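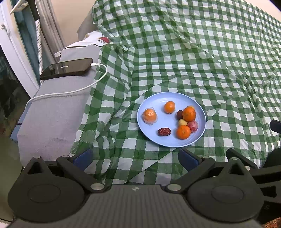

SOKDALE'S two-month contest to find a gripper that can be trusted with fruit has reached the satsuma stage, and opinion in the workshop is split. Juwita Harahap, who is running the trial, has two hand-held models to compare and 36 sessions booked before April. The black one with the dark blue finger pads went to work over a plate of oranges on a green and white gingham cloth, one of the oranges still in its clear wrapper – a detail its rival's supporters consider unsporting.

Noman Talpur, who has logged more than 100 grasps, favours wider pads and shorter meetings. Imke Tiedemann wants the linkages stiffened first. A choice is due in April, when the trial moves to Stikisden and, it is feared, to grapes.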